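News
Research
Technology
Education
Contact
Home » Research » Robot arm learns to put back a hard drive when the computer does not stay still

Robot arm learns to put back a hard drive when the computer does not stay still

A method developed by the Sodum laboratory lets a robot arm put a hard drive into a desktop computer even when the computer case slides or turns during the work. The group presented its results in August to partners from the electronics repair sector. According to the team, the arm finished the full task in 72 percent of the trials, and it used no special holder for the case.

Putting a hard drive in a computer takes a person a few seconds. For a robot it is still a difficult job. The drive must enter the bay at the right angle, the plastic caddy must follow its guides, and the opening is often close to cables and metal edges. If the case moves a little when the drive touches it, a program made of fixed positions does not work any more.

"In a factory you can fix everything with clamps, and then the problem is almost gone," said Ivone Evangelista, who leads the project. "In a repair workshop every computer is different. We wanted to see how far we can go if the case is only lying on the bench."

The method has the name Wuvach and combines two sources of information. The first is a set of cameras, with one view of the whole bench and one view from close to the gripper. The second is the force that the arm feels when the drive touches the case. In most earlier work of the group the cameras guided the arm until contact, and after that a separate program took control. In Wuvach both sources are used from the beginning to the end, and the system decides at each moment how much it should trust each one.

Rawiri Bolger, a doctoral student in the group, wrote the larger part of the software. He explained that the change between the two programs was the weak point of the old system. "The arm arrived at the bay, the control changed, and for a short time it was nearly blind," he said. "Many of our failures happened exactly there. Now there is no change of control, so this kind of failure is rare."
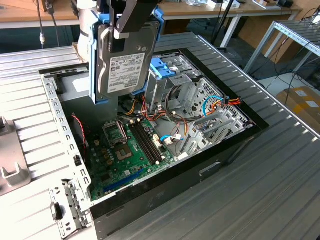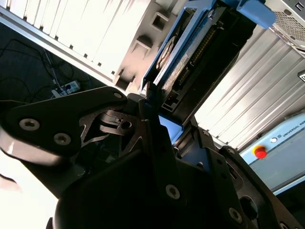
The gripper holding a hard drive in a blue caddy, in two views from the Sodum work on computer assembly.

To train the system, the group recorded 1108 demonstrations in which a person guided the arm by remote control. The operators were asked not to work too perfectly. When they missed the bay or touched the edge of the case, they did not stop the recording – they corrected the movement and continued. The researchers believe that these corrections are the most useful part of the data, and they tested this idea in a separate experiment.

In that experiment, they removed all demonstrations that contained a correction and trained the system again. It still moved the drive to the case with good precision, but it did not know what to do after a bad contact. It often pushed in the same direction until the safety limit stopped the arm. The group did not expect such a large difference, and Bolger repeated the training with another random start to be sure. The result was similar.

The final test had 261 trials. Before each one, a member of the group moved the case to a new position on the bench, and in a part of the trials the case was also pushed by hand while the arm was coming down. A trial was counted as successful only when the drive was completely inside and the arm had opened its fingers and moved away. A drive that was in the bay but not pushed to the end was counted as a failure.

Most of the failed trials had one of two causes. In the first, a cable was lying in front of the bay and the arm pressed the drive against it. In the second, the caddy entered with one side deeper than the other and got stuck. Alcides Aguiar, responsible for the mechanical part, thinks that the second problem can be reduced with softer finger pads. The cables will be more difficult. "A person moves the cable away with the other hand and does not think about it," said Aguiar. "We have only one arm in this task, so first it would have to put the drive down."

The repair company Remel, which gave old computers to the project, is interested in the opposite direction of the work as well. The company takes out a large number of drives every month before the computers are sold again or recycled. Jeferson Queiroz, technical manager at Remel, said that taking out the drive would be the first step with real value for his workshop. He also said that the present speed is too low. The arm needs 70 seconds for one drive on average, and an experienced technician is much faster.

The researchers agree that speed is a limit. During the tests the arm was kept slow on purpose to protect the connectors, and the group has not yet tried to find out how fast it can go before the success rate falls. This study is planned for the next months. Another open question is how the method works with cases that were not in the training data. In a first small trial with a different case the system found the bay, but it was less sure about the angle. The team does not want to publish numbers from this trial until it has been repeated with more models.

Ademir Xavier, who was not part of the project and works on robot assembly at the Psarras institute, called the result "solid and useful" after he read the report. He would like to see a comparison with a simple mechanical guide placed on the computer. "If a cheap plastic guide gives the same result, the workshop will buy the guide," he said. "But the study of corrections is interesting for everybody who collects this kind of data, also outside of electronics."

The group plans to make the demonstrations and the training code available to other laboratories after the final check of the recordings. Evangelista said that memory modules are the next part on the list. They are smaller, they need more force at the end, and the arm will have to press on both sides of the module evenly. The first recordings with memory modules have already started.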